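夜のラジオを聞く人、ラティさんの話

ラティ・ウイさんに会ったのは、8月の終わりの、とても暑い午後でした。ラティさんは翻訳の会社ワークデールで働いていて、夜になると古い短波ラジオを聞きます。私は日本語で文章を書くのがまだ上手ではありませんが、ラティさんの話をどうしても日本語で残したいと思いました。二人の共通の言葉が日本語だからです。

ラジオを聞き始めたのは、子どものころだそうです。「祖父の家に、ブラリックという名前のラジオがありました。ダイヤルが重くて、子どもの指では回すのが大変でした。祖父は船の天気予報だけ聞いて、すぐ消します。でも私は、予報の前の雑音が好きでした」

雑音が好き、という言い方が面白かったので、もう少し詳しく聞きました。ラティさんは少し考えてから、こう答えました。「雨の音に似ていますが、雨より遠いです。その奥から、急に人の声が出てきます。何語か分からない声です。私はそれを聞いて、外国語の仕事をしたいと思いました」

今使っている受信機は、三台目です。一台目は引っ越しの時に壊れ、二台目は友達のアンジャナ・ジャヤワルダナさんにあげました。アンジャナさんも今ではよく聞いていて、二人は同じ夜に同じ放送を探し、次の朝に結果を教え合います。「アンジャナの家は丘の上なので、いつも私よりよく聞こえます。少しくやしいです」とラティさんは笑いました。

ラティさんはノートも見せてくれました。受信した放送を一行ずつ書いています。もう970行になりました。日付、時間、周波数、それから一番右に「気持ち」という欄があります。そこには「ねむい」「歌が長い」「たぶんポルトガル語、男の人が怒っている」などと書いてありました。私は周波数のことは分かりませんが、この欄は最後まで読みたくなりました。

放送局に受信の報告を送ると、お礼のカードが届くことがあります。ラティさんは今までに20枚もらいました。一番大事にしているのは、ピニェイロという小さな局のカードです。「返事が来るまで、90日かかりました。もう忘れていました。カードには灯台の絵があって、裏に手書きで、聞いてくれてありがとう、と書いてありました。局の人が自分で書いたと思います」

この局は、今はもう放送していません。ラティさんは、時々同じ周波数に合わせてみるそうです。

「聞こえないことは知っています。でも、習慣ですね。5分だけ聞いて、別の局に行きます」

アンテナの話になると、声が大きくなりました。部屋の中は電気製品の雑音が多いので、窓の近くに長い線を張ります。どこに張るかで、聞こえる局が全然違うそうです。冷蔵庫が動き始めると弱い放送は消えてしまうため、止まるまで待ちます。私は、そんなに待てるでしょうか、と聞きました。「待ちますよ。お菓子を食べながら」
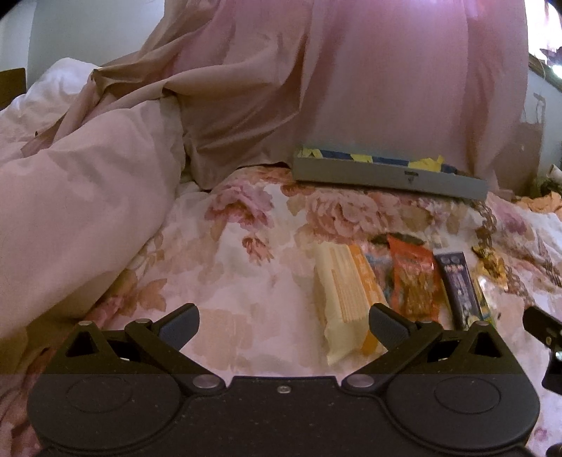
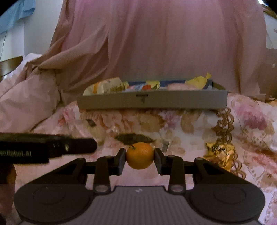

夜の放送は、季節でも変わります。ラティさんによると、冬は夜が長いので遠くの局を探しやすく、夏は雷の雑音が多くなります。それでも夏に聞くのをやめないのは、雷の音も好きだからだそうです。ノートの「気持ち」の欄にも、「かみなり、よい」という行が何回もありました。

最後に、これから聞いてみたい局はありますか、とたずねました。

「セケマックです。アンジャナは一度聞いたと言っています。私はまだです。録音を聞かせてくれると言いましたが、断りました。自分のラジオで先に聞きたいですから」

帰る前に、私も少しだけイヤホンを借りました。ザーという音の中に、女の人の声がありました。何を話しているか、二人とも分かりませんでした。ラティさんはノートを開いて時間を書き、「気持ち」の欄は私に書かせてくれました。私は漢字を間違えないように、ひらがなで「うれしい」と書きました。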